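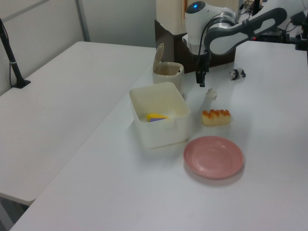 GUMPORT, October

The play kitchen bin is back on the table, and we could not be happier about it! Anyone who has been in on a weekday morning will know the toy bread already (the short loaf with the bumpy browned top, the one every child wants to serve first). It has a pink plate to go with it now, and a panda has come along for lunch, as pandas do.

We gave the whole toy shelf a good sorting this month. Out came every tub, and everything that belongs to a pretend meal went into one pile, animals into another, and train track into a third that got rather out of hand. The bins with the rounded corners turned out to be the best of the lot for small hands, with no sharp edges to lean on and sides low enough that a three-year-old can see what's in there and go after it. We have 5 of them and would love 5 more, so if you have any plain ones sitting in a garage, please bring them by!

A few things to know before the next session. Toddler table runs first, then the older ones get a turn with the Hailu blocks, which now live on the bottom shelf next to the books. Snack is still at 10:30. Please keep real food at the snack counter, as we found half a cracker in the Prunitz barn last time and it had been there a while.

The toy swap in the spring brought in 100 pieces, and 25 of those were play food, so there's plenty to set out. We're still short on plates and cups, and the pink plate gets asked for constantly. Any color is welcome. Wooden fruit would be wonderful too, especially the kind that comes apart in halves.

One more request: when you pack up, the food goes back in the bin and the animals go in the Rideo basket by the door. The panda is allowed to go in either one. Drop-offs for the shelf can be left at the front desk any morning until noon.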